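Barnard Robotics Club: Arm Set-up Guide
Section 4. Gripping soft objects
Akine build team, August 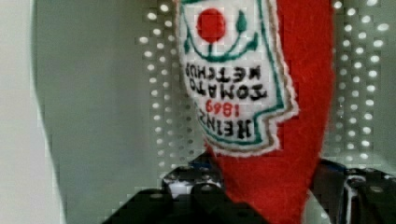 Soft objects need a slower close than the hard blocks. Set the close speed to 200 and the force limit to 400 before you start. Bottle shapes, like the red plush ketchup bottle, can be held upside down by the narrow end.

1. Home the arm and open the gripper fully.
2. Bring both fingers level with the narrow end.
3. Close until the fabric is squeezed, then wait 2,000 ms.
4. Lift slowly.

Caution: keep hands clear while the arm is homing.

Note: save the settings under your team name.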